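Para: lista de intercambio de casas y apartamentos
Asunto: Re: [intercambio] La colchoneta del 302 y lo de hacer la cama
Fecha: 2018-12-21

El mensaje anterior decía:

> Hola a todos:
> Volvemos de Koltosville muy contentos con el 302, pero con una
> duda práctica. La cama del cuarto pequeño ¿es una cama? En la
> ficha pone «dos plazas». Encontramos una superficie enorme,
> forrada de tela verdosa, pegada a la pared, y no supimos si se
> le ponen sábanas, si se dobla o si se le pide permiso.
> Dormimos encima con los sacos. También buscamos la ropa de
> cama de la que habla la guía y dimos solo con dos fundas de
> almohada, las dos del mismo lado del armario.
> ¿Alguien que haya estado antes nos lo aclara para la próxima?

Aclaro lo que puedo, que para eso pasé allí casi todo julio y volví con una contractura y bastantes opiniones.

Es una cama. La vendía Drirkeo con el nombre de Kaewsai, y el folleto, que sigue en el cajón de los cubiertos por motivos que desconozco, la llama «plataforma de descanso». Cuando un mueble necesita tres palabras para decir cama, conviene ir preparado. La funda caqui no se quita. Bueno, se quita, pero luego no entra, y el que lo intente se pasará la tarde como yo, sentado en una esquina mientras se levanta la contraria.

Sábanas: sí. La bajera ajustable no sirve, porque no hay esquina a la que ajustarse del lado de la pared. Usad una encimera grande y remetedla por donde se deje. El juego completo está en el altillo del pasillo, en la bolsa de Trallard, detrás de la plancha. La guía dice «armario». La guía la escribió alguien con un concepto generoso de armario.

Lo del trapo azul tiene más misterio. Yo lo uso para quitarle el polvo a la tela antes de extender nada, en seco y siempre hacia fuera, y después lo sacudo por la ventana. La costumbre de la casa es dejarlo doblado. La práctica de la casa es esta:

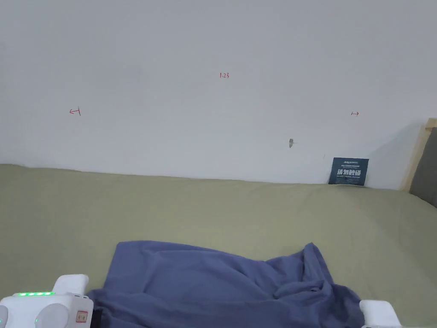
Y luego está la pared, que es clara y lo enseña todo. No apoyéis mochilas en ella ni peguéis nada con cinta. Las flechitas rojas y el «1-23» se quedan como están: quien sienta el impulso de borrarlos, que lo consulte antes en la lista, donde tardaremos dos semanas en no ponernos de acuerdo. El cartel azul oscuro en chino tampoco se guarda. Si hay que hacer la cama, se aparta y se vuelve a apoyar en la pared. Según mi diccionario de bolsillo viene a decir algo así como que no se pise – consejo sensato también para los que se suben a cambiar la bombilla, y sé que me leéis.

En cuanto a comprar otra bajera, he visto una a medida por 49 euros. Me parece mucho dinero por cuatro gomas, pero si sale la mayoría a favor pongo mi parte y refunfuño en privado.

Las fundas de almohada son dos y no ha habido nunca más. Lo del mismo lado del armario fui yo.

Saludos,
el de la contractura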